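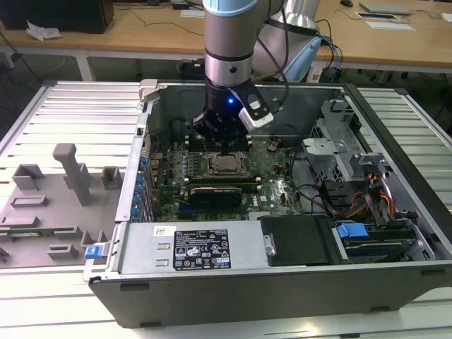

Desktop tower on its side with the cover off

PA owner wants a bigger cut, what's normal??

Talha Magsi
posted 4/2/18

Typing this on break so sorry if its a mess. Four piece, covers mostly, some originals when the room is dead. I play bass. We do the Pivik most weeks plus whatever else comes in, weddings if we're lucky, the Hisgate street thing in summer.

Up to now everything gets split even. Four ways, cash, done in the parking lot. Nobody ever argued.

Then in December our singer bought a PA. Whole thing, two tops, a sub, little digital mixer, stands, from Doležal (the used place, not the rental side). $1380. We all knew he was buying it, we all said great. Before that we used the house system at the Pivik which is terrible, or borrowed one.

Now he wants a fifth share. As in the PA counts as a member of the band. Last gig paid 407 and he took two shares out of five and handed the rest of us the other three. No conversation before that, just did it. Drummer was mad, guitar player said whatever. I'm kind of in the middle? It does sound way better. And he hauls it in his own van, and it IS his money. But a full share forever seems like a lot, at some point he's been paid back and then what, he still gets double?

Also we all help load it. All of us. I carry the sub because I have the good back apparently.

So what do other bands do. Share? Flat fee per gig? Should we buy in? I don't want to lose him over this, singers who show up on time are not easy to find out here. But the drummer is already making noises about leaving. Next gig is coming up fast and I'd like to have somthing to say before we're standing around in the parking lot again.

Oh and if it matters, the house system is still there at the Pivik, we just don't use it any more.

pluckyourself

Been through this twice, once as the guy with the PA and once as the guy griping about it. Both sides feel robbed, fyi.

Flat fee. Take it off the top before the split, same amount every gig he brings it. Do the math on your own numbers: 407 less 77 for the PA leaves 330, four ways is $82.50 each. He goes home with his 82.50 plus the 77. The way he did it, five shares of 407, you each got a bit over 81 and he got near 163. So the difference on that gig is almost nothing!! You're fighting over a dollar.

BUT. Where the fifth share thing goes bad is a wedding. Say it pays two grand. Now the PA is making 400 bucks for the same night of sitting there on poles. That's where people quit bands. Flat fee doesn't do that. Goes the other way too, on a lousy night he still gets his fee, so you may want a floor. We had a rule that if the gig paid under a certain amount the PA came free. Worked ok, somebody always had to look up what the amount was.

Other things to settle while you're at it
- blown speaker, who pays. ours was: owner pays for wear, band pays if somebody did something dumb. (our keyboard player did something dumb)
- does he get the fee when the PA stays in the van. No is the answer. if the room has a decent system, use it, no fee
- he gets gas money for the van or he doesn't, but say which. don't let it be a third thing that shows up later
- cables. They walk. put tape on yours

As for "what about when it's paid back," I'd let that one go. You don't stop paying a rental place when they've made their money. He's also the one storing it and fixing it and he'll be buying the next one.

What I would NOT do is let him get away with doing it without asking. That's your actual problem imo, not the money. Somebody has to say to him hey, great PA, talk to us first. Say it before the gig, at rehearsal, not after load out when everyone's tired and hungry.

Plisetti

PA is a tool of the job like your bass. Do you get an extra share for your amp? Does the drummer get one for hauling drums up stairs? I've owned the PA in every band I've been in and never took a dime. Even split or find another singer. Simple

mel_on_keys

Disagree with the post above, a bass amp is for the bass, a PA is for everybody. The singer could get by with one speaker. The sub is for your kick drum and you.

Also going to disagree a little with the flat fee, it's fine but if you want something permanant there's the buy-in. 1380 by four is $345 each. Three of you pay him 345 out of gig money, bit at a time, and then it belongs to the band and the split goes back to even. We did it that way. Took us most of a year bc we don't gig as much as you.

Problem is when someone leaves. Do they get their 345 back? All of it? After three years of beer getting spilled on it? Our first drummer left and wanted the full amount and we hadn't written anything down so that was a fun month of texts. Write it down. Doesn't need to be fancy, ours now is one page in the lid of the mixer case. Says what each person put in, says it drops by a fifth every year, says you have to give notice.

With your drummer already half out the door I'd probably go flat fee for now tbh and bring up the buy in later if everybody's still around in the fall.

And split the loading fair, take turns on the sub, you're going to wreck that good back.

Talha Magsi

Ok thanks, this helps. Did not realize it was only a dollar lol. Going to bring up the 77 off the top at rehearsal, and the house system question. Drummer says he'll listen. Have to run, 2nd set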